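Padura Household Forum > Kitchen and Cooking > Pots lined with navy enamel or stainless, which lasts?

gerrard_t
Joined: January
Posts: 16

We are replacing our saucepans bit by bit and I keep going back and forth on whether to buy enamelled or plain stainless. There are two adults and a teenager here, gas hob, no dishwasher. Most of what we cook is rice, lentils, stew and porridge. I had an enamel pot from Gerkilis that lasted six years before it chipped on the inside near the base. My wife says a chipped pot should go straight out. My father used his chipped ones until he died at 88 and never mentioned it.

So is it worth paying more for enamel again, or do I go for stainless and live with the stuck porridge?

moss_lane
Stainless. You can scrub it with anything. Porridge comes off if you leave it to soak with cold water while you eat. Enamel looks nice in the shop and that is the end of it.

Mereana Te Moana
I don't agree with moss_lane. I have cooked in enamel since I left home and the only pot I have lost was one I dropped on a concrete step. What kills them is going from very hot to cold water, and metal spoons knocked on the rim. If you use a wooden spoon and let the pot cool on the side first, it will go on for years.

The lid matters more than people think. I won't buy a pot with a metal lid any more, as I like to see whether the rice has gone down without letting the steam out. A glass one with a knob you can get your fingers round is what I look for, and a dark pot doesn't show the marks on the outside. 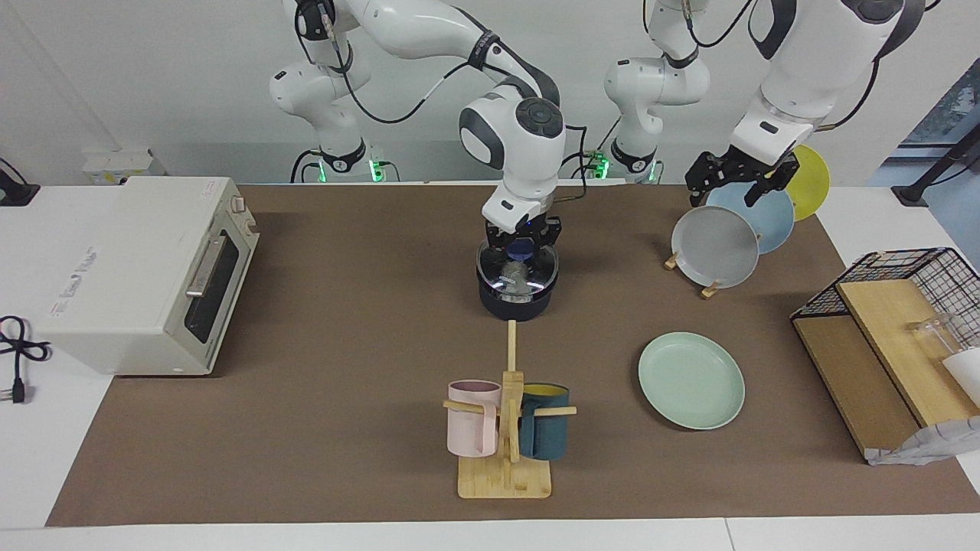 Check how the knob is fixed before you pay. If it is a single screw from underneath you can get a new one for next to nothing. If it is riveted, you will be stuck when it goes. Mine worked loose last winter and I tightened it with a butter knife.

As for the chip, I side with your wife. On the outside it does no harm, it just rusts a bit. On the inside the edge carries on flaking and you don't want that in your dinner.

gerrard_t
Thanks. The chip is on the inside, so I suppose it goes. It was metal spoons, I admit. We have one wooden spoon and it is always in the wash.

hobnail
Glass lids are a nuisance. They are heavy, the rim collects grease under the metal band and you can't put anything on top of them. I have had two break in the sink. A plain metal lid will outlast the pot. You can tell when rice is done by the smell and by the clock.

Mereana Te Moana
I don't want to stand there smelling rice. The grease comes out from the band with an old toothbrush and soda crystals. I do it when I do the taps.

moss_lane
Agree with hobnail on lids. Glass is a gimmick.

pippin396
Can I ask about storage while we are on pots? We have one deep cupboard, 40 cm wide, and everything gets stacked. The enamel ones get scratched by whatever sits inside them. At the moment I put a folded tea towel between each one but it takes up a lot of room and my husband never puts them back.

hobnail
Newspaper. Two sheets. Throw it away when it gets tatty.

Mereana Te Moana
Cut circles out of an old felt underlay or a worn-out blanket. They lie flat and you can wash them. Lids go in a rack on the inside of the door, not on the pots. I got my rack from Tapsell but any wire one will do as long as the screws are short, otherwise they come out through the front of the door. Ask me how I know.

gerrard_t
Would the felt do for plates as well? We have some blue ones that are starting to go round the edge.

Mereana Te Moana
Yes, but only if they are your good ones. For everyday plates I don't bother. They chip at the rim from being knocked on the tap, and felt won't help with that.

moss_lane
For what it's worth I bought a stainless set by Onum in the sale and it has not given me any trouble. The handles get hot on gas if the flame is too big. Turn the flame down.

hobnail
That will be the small ring then. On the big ring every handle gets hot, whoever made it.

gerrard_t
I went to look at some on my way home. The enamel ones were heavier than I remembered and my wife has a bad wrist, so we have bought one medium stainless pan to try and will keep the money for the big pot until later. Glass lid, as it happens. It was the only sort they had.

pippin396
Let us know how the porridge goes. I did the felt circles last night out of an old blanket and they are fine so far. I made them a bit too big for the milk pan.
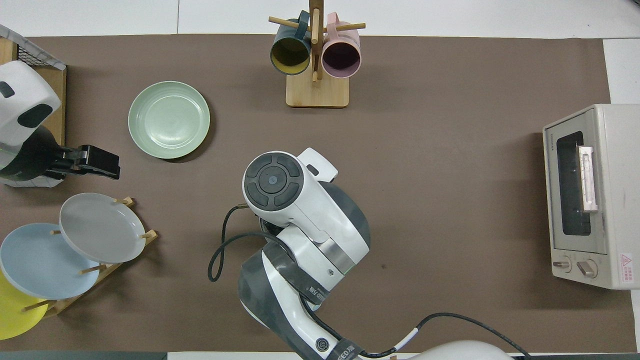

More in Kitchen and Cooking

Getting burnt milk off the base of a pan
16 replies, last post by hobnail

Wooden spoons: oil them or leave them alone?
6 replies, last post by pippin396

Limescale in the kettle, vinegar or citric acid
40 replies, last post 27 May 2005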